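Stop grading the planner on the happy path

Posted by Nandini Pillai, February 2020

Quick one, between builds. I keep getting asked why our control stack is "behind" and the answer is always the same boring thing. We spend the time on replay tooling. Not on the policy. And I think more groups should, even if it makes for a dull demo.

Case in point. We had 70 logged runs of one small task: flat flexible thing goes in a basket. Planner passed nearly all of them. Great, ship it. Then Driss Benmoussa wrote a viewer that lines up gripper pose, finger opening and the video on one clock, and 13 of the "passes" were garbage. Timestamps drifting. Left hand stream arriving late, so the planner thought it was busy when it was parked. Nobody's model was wrong. The data was wrong, and we had no way to look at it. 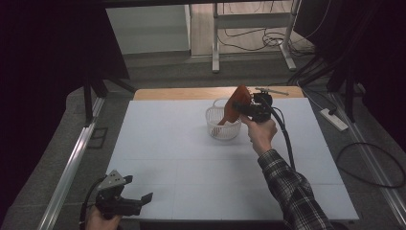

Right gripper over the basket with the orange piece in its jaws, left one open and held low.

Look at how little there is to get wrong there. One basket, one object, a white surface. And still you need to know which way the piece is tilted, where its lower tip sits against the rim, what the other hand is up to. A success flag tells you none of that. It's one bit. You can't debug off one bit.

Menaka Begum disagrees with me, for the record. She says a big enough model soaks up the noise and I'm polishing doorknobs. Maybe. But noise that is always late on the same side isnt noise, it's a lesson, and the model will learn it.

So what do I want. A viewer that opens in under 5 seconds. Two streams side by side, scrub both. Clock offsets printed on screen, in red if bad. No config file. If it takes a config file people wont open it, they'll read the pass rate and go to lunch.

Troteo (our scheduler) gets none of my time untill that's done. Probably April. Complaints to me, not Driss.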